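Small workspaces, talk 3: walls, rails and the things on the table
Speaker notes, Jellevgate office fit-out evening, November
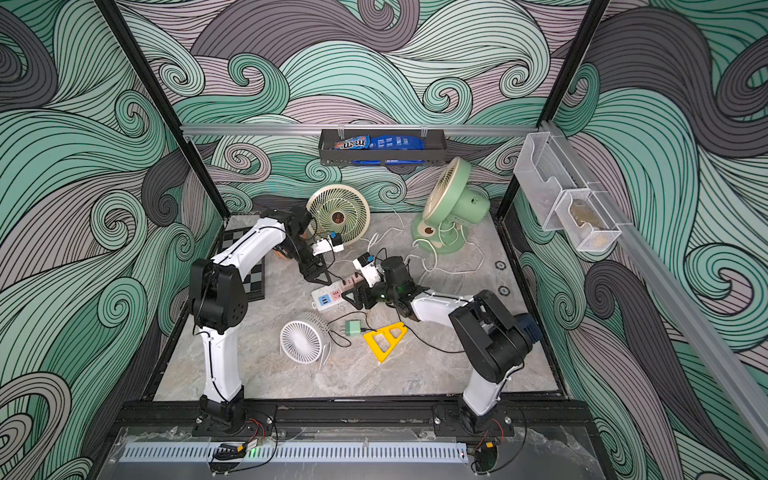 Slide 1. Grey marble-pattern top, wave-print walls, snack basket on the back rail.

Leave slide 1 up while people sit down. Start at 6. I have 30 minutes, so keep the hellos short.

Opening
The talk is on small work surfaces with walls on three sides. Last time was lighting. Tonight is storage, surface pattern and where to put a fan. Ask who works at a table with a wall behind it. Wait for hands.

Pattern
Point to the walls. Mint green, pale lilac-grey and charcoal, with thin black lines that curl into spirals. The same print goes across the back and both sides. Say that a big pattern is fine behind a table if the top stays quiet. The top on the slide is grey with faint white and beige veining, so there are two patterns going, but one is much softer.
Somebody will ask about plain walls. Plain is fine too. Hakitz sells sample sheets, and I have a few in the bag – pass them around now, get them back before the break.

Rails
Main point of the talk, go slowly. A rail across the back takes things off the table. Black wire basket in the middle, M&M's on the left, blue cookie package next to it and partly over the front lip. Wire lets you see what is left.
Side rail: clear acrylic organizer, two stepped compartments, a small tan packet in the lower one. Clear is good for flat things that get lost.
My rule for the Plostero job was no basket deeper than a hand. We fitted 376 desks there and changed the rule once, for the mail room.

The fan
Round desk fan, cream-white. Talk about cords here. Decide where the plug goes before you decide where the fan goes. A clip on the cable is cheap and saves a lot of crawling. Mention the white plug and the blue clip on the slide.
Do not get into fan brands. It took ten minutes last time.

Cost
Rätsep quote for the Jellevgate room was 800 with rails and baskets, walls separate. Say it once and move on. The full sheet is in the handout, page 2.

Questions
If it is quiet, ask what people keep on the table that could hang. If it runs over, skip the cost part and send them to the handout.
Collect sample sheets. Switch off the projector at the wall.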